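Acceptance

The protocol for the gripper trial ran to 2 pages, and Zuleica Magalhães had written both of them. She read the second one aloud while Ákos Nyitrai tightened the lid of his thermos.

"Same arm, same controller, same case. Change the fingers, log the force at closure, change them back. No adjusting the approach between runs."

"And if the approach is wrong?"

"Then it is wrong for both suppliers."

The suppliers were Govov and Urport. Govov made a stiff finger that did well on flat parts. Urport made one with more give in the linkage, at a higher price. Seixas, who signed for purchases, wanted a single name by the end of the shift. He had been promised one in May and had received a graph.

Nyitrai started the run. The controller wrote its header to the log, 10/1/18, followed by the cycle limit, 2,000. They would not reach it. Magalhães had put it there so that the software would not stop by itself.

She kept the wrist view on the left monitor and the bench view on the right, and looked mostly at the left one.
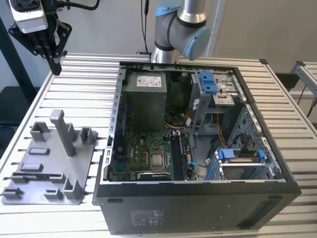
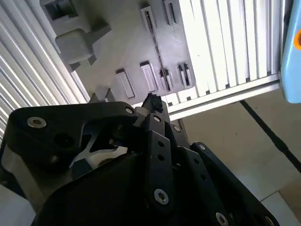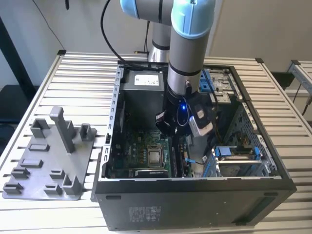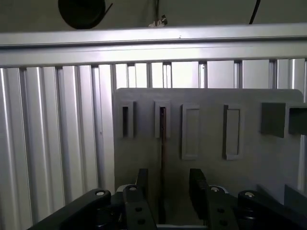 "Offset's moved," Nyitrai said at cycle 708.

"By how much?"

"Almost a millimeter. Toward the power supply."

"Which fingers are on?"

"Urport."

She wrote it down. She had worked on the Tusaven line for a long time before this, and there an offset that moved by itself was given to whoever had touched the cell last. Nyitrai had touched it last. She wrote down the cycle number and left the cause blank.

"It could be the mount," he said. "It could be the camera calibration. I did that one before breakfast."

"Did you check it?"

"I checked it against the old one."

"Who did the old one?"

He had done the old one.

They stopped the arm and ran the calibration again. It took both of them, one at the controller and one reading values off the screen, and they did not talk except in numbers. The new values agreed with the morning's. They put the Govov fingers back on and repeated the last block. The offset was still there, in the same direction, at the same size.

"So it isn't the fingers," Nyitrai said.

"No."

"Then everything since the offset moved is no use to Seixas."

"It's of use to me," Magalhães said. She added a line to the protocol, initialed it, and turned the page so that he could initial it too.

Seixas called a little before six. She let Nyitrai take it, and listened to him explain repeatability for some time. When he put the phone down he looked at the log, where the cursor was waiting under the last entry.

"He asked for a name."

"What did you give him?"

"Yours," Nyitrai said, and reached for the wrench to take the mount off.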